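2026-09-18
Notebook, student manipulation project, sim bench. Entered by the sim half of the team.

Picking up from the last entry. Scene loads again. The problem was the units in the bar model, someone exported in mm and the importer assumed metres, so the bar was the size of a grain silo and the gripper spawned inside it. Fixed in the export script, not by hand, so please don't rescale it again in the scene file or we'll get it twice.

Goal for this block: three-finger grasp on the upright bar, held through the lift and a slow quarter turn of the wrist, repeatable enough that we can hand it to the hardware half before the Girkwood meet. Rules for Girkwood still say the bar has to start standing and finish standing. No word on what surface it stands on. Asked again by email.

Setup

- Gripper model from the Fonard folder, three fingers. Collision shapes simplified (hulls on each link, the screw holes filled in). Visual mesh left alone.
- Bar: plain rectangular, dark grey material. Mass is a guess until the real one gets weighed.
- Contact solver at default to begin with, then 300 iterations, then 500.
- Wrist view turned on, saved every run.
- Branch is morin-grasp. Don't push to main till the log format is settled.

Runs

First batch at default iterations. Bar jitters as soon as the last finger touches. Not a little shiver, a proper buzz, you can see it in the force plot as a solid block of ink. Closed slower, same thing but later. Closed with the force limit halved, buzz gone but the bar slides down through the fingers on the lift. Tossed the whole batch except for the first log, kept for the report.

Second batch, 300 iterations. Much better. Buzz only shows up when the wrist starts to turn. Wondered if it was the hulls – the finger hull has a slightly proud corner where the real link is rounded, so it touches on an edge first and rocks. Opened the hull in the editor and yes, there's a lip. Filed it off (figuratively). Reran. Rocking mostly gone, still a small step in the force when the second finger lands.

Third batch, 500 iterations. Smooth, but slow, the laptop fan sounded like a leaf blower and we only got through part of the list before the room booking ran out. Settled on 400 as the compromise. Colour of the force plot lines changed so the right finger isn't the same green as the left, that was costing us arguments.

Where the grasp ended up: low on the bar, fingers closed around the base, long end sticking up. We had been aiming for the middle. Low grasp means the bar has a long lever arm above the fingers and any wrist acceleration wants to tip it. On the other hand the palm is close underneath it. Wrist view from the 400 setting, bar very slightly off vertical:
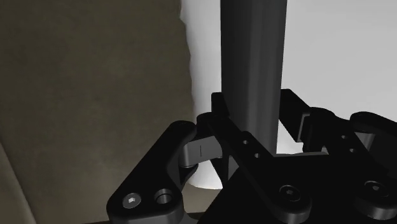

Things to check before next block

1. The lean. Is it the bar leaning in the grasp, or is it the wrist view mounted a hair crooked? Log the bar orientation directly instead of squinting at the render. Should of been in the log from the start.
2. Contact order. Write the time of first touch per finger to the csv. At the moment we're inferring it from the steps in the force plot and two of us read the same plot differently.
3. Grasp height. Try again nearer the middle of the bar. If approach height is off by a fixed amount it's probably the same tool offset bug we had in February, check that first before retuning anything.
4. Friction. Currently one number for everything. The finger pads and the bar should be set separately. Find out what the real pads are, the Stoseck parts sheet just says "pad".
5. Backdrop shapes. Do they have collision turned on? If so turn it off unless we need them, they're costing time every step.

Notes on the controller

Still position control on all the fingers with a force cap. Works, but the cap is per finger and there's no notion of them balancing each other, so whichever one lands first pushes the bar until the others catch up. That's the step in the plot, pretty sure. Two ideas floated:

- wait state: each finger stops at first touch, holds lightly, and the squeeze only starts once all 3 are reporting contact. Easy to write, could be done in an afternoon.
- proper balancing, solve for the finger forces so the net push on the bar is zero. Nicer, nobody has time before Girkwood.

Going with the wait state. If a finger never reports contact there has to be a timeout or it'll sit there forever looking thoughtful. Timeout value to be decided, make it a parameter and put it at the top of the file with the others.

Also: the contact flag flickers. On off on off for a few steps after touch. Needs debouncing or the wait state will go nuts. Hardware half says their sensor does the same, so write it once and share it. Put it in the common folder, with a test this time please.

Wrist turn profile is still a straight ramp with sharp corners at both ends. Swap for something with soft ends. Someone had a function for this in the Morin assignment, dig it out.

Housekeeping

- Results folder is getting silly. New naming: date, iteration count, run number. Old ones moved to archive, nothing deleted.
- The licence server dropped us once mid batch. Lost that run, not worth chasing.
- Spare monitor cable is in the grey drawer now, not the tray.
- Whoever has the calipers, hardware half would like them back, they're trying to measure the pads (see 4).
- Report draft: methods section has a gap where the solver settings table goes. I'll fill it in once the 400 numbers are rerun with the fixed hull on all fingers. Only one finger got the fix so far!! Do this FIRST.

Next block: hull fix on the other two, rerun at 400, then the wait state. If there's time, grasp height.

Recent entries
Bar model import, units again
Fonard gripper: simplifying the collision hulls
Tool offset bug and how we found it
Girkwood rules, our open questions
Stoseck parts order, what arrived and what didn't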